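演讲备注：茶水间先自动化，然后呢

开场别放口号。先问台下：谁的公司今年说过“把人解放出来”？等他们举手，再问解放到哪儿去了。

讲Hekia的试点。机械臂收拾台面：叠好的抹布、架上的杯子、插着勺子的粉色杯子，都算它的活儿。供应商Finar的说法是，每班省下2小时。我问过省给谁，会上没有答案。排班表倒是先改了，早班少一个人。

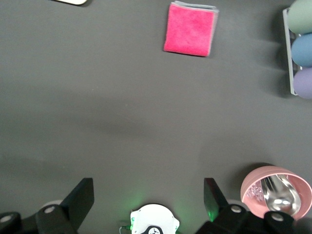

Lindiwe Zwane不同意我这么讲，她说早班本来就招不满人，机器补的是空缺，谁也没被挤走。这句要照实转述，别替她打折扣。然后接着问：既然是空缺，招聘启事为什么在一月撤了？

第二段讲“看着它干活”。试点期间，员工每班平均被叫去处理大约20次卡停，这些时间没有记进工时。案板该竖着还是平放，碗离架子多远，从前凭手感，如今得照着机器的习惯摆。换句话说，人在给机器打下手，岗位名称却升成了“流程督导”，工资没动。

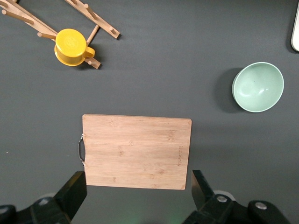 有位听众上次在提问环节说，她宁可盯机器也不愿再弯腰擦六个钟头的台子，腰受不了。我当时答得太快。这次承认：腰疼是真的，减轻了就是好事。但少弯的腰和少发的班次，要放在同一张表上算。

此处停一下，喝水。

最后一页只留给管理层一个问题：下一期合同签字之前，早班的人能不能先看到那张表？时间不够就跳过Junum的案例，直接进提问。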